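Slide 1. Title

Good morning. The talk is called Keeping a Small Shop's Books in Order, and it covers what we changed in the back office at the Gallarach store over two years. I'll take questions at the end, but stop me if a term isn't clear.

Slide 2. Where we started

We sell home goods out of two stores, Trorkgate and Gallarach. When I took over the stock records, the Gallarach list had 267 lines on it. A lot of them were the same item entered under different names. One vase was in there as "vase grn," "green vase tall" and "GV narrow." Each had its own price.

(Pause. Ask who has seen this in their own shop. Usually most hands go up.)

The count sheets were on paper and the sales were in the register. The two were compared once a year, in January, by whoever was free.

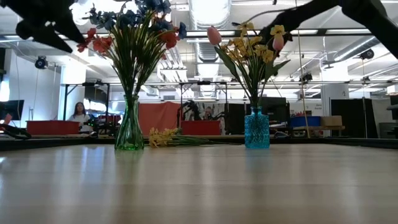
STOCK RECORDS

Slide 3. One name per item

We started with names. The rule is type first, then color, then size. No abbreviations. It took most of September to get through the list, and it came down to 222 lines without dropping a single product.

Vases and stems get separate lines, even when they are displayed together. If a customer buys the whole arrangement, the register rings up the vase and each stem. Staff complained that this was slow. We printed a card with the common combinations and taped it by the register, and the complaints mostly stopped.

Slide 4. Counting

We stopped doing the yearly count. Now one section is counted each week before opening, starting at 7:30, and nobody is allowed more than 60 minutes. If it isn't finished, the section was too big and we split it.

Write the number you find, then look at the number you expected. Don't do it the other way around. People who see the expected number first tend to find it.

(Show the count sheet. Point out the blank column.)

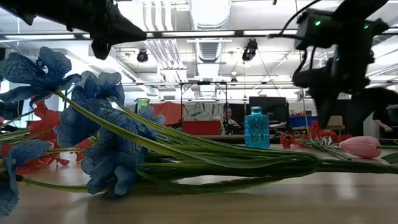

Differences go in a notebook the same morning with the item, the two numbers and initials. We don't chase anything under two units unless it shows up again the next time that section is counted. Most of what we did chase came from returns that were put back on the shelf and never entered.

Slide 5. Suppliers

Thibodeaux sends an invoice with every box. Sketomel sends one at the end of the month — sometimes for deliveries we signed for five weeks earlier. So we keep our own receiving log and match invoices to that. The log is a plain spreadsheet: date, supplier, boxes, who signed.

Slide 6. Still open

Trorkgate is still on the old names. Transfers between the stores have to be entered twice, and that is where most of our errors are now. I'd like to hear from anyone who runs two locations on one list.

Handouts are on the table by the door. Questions.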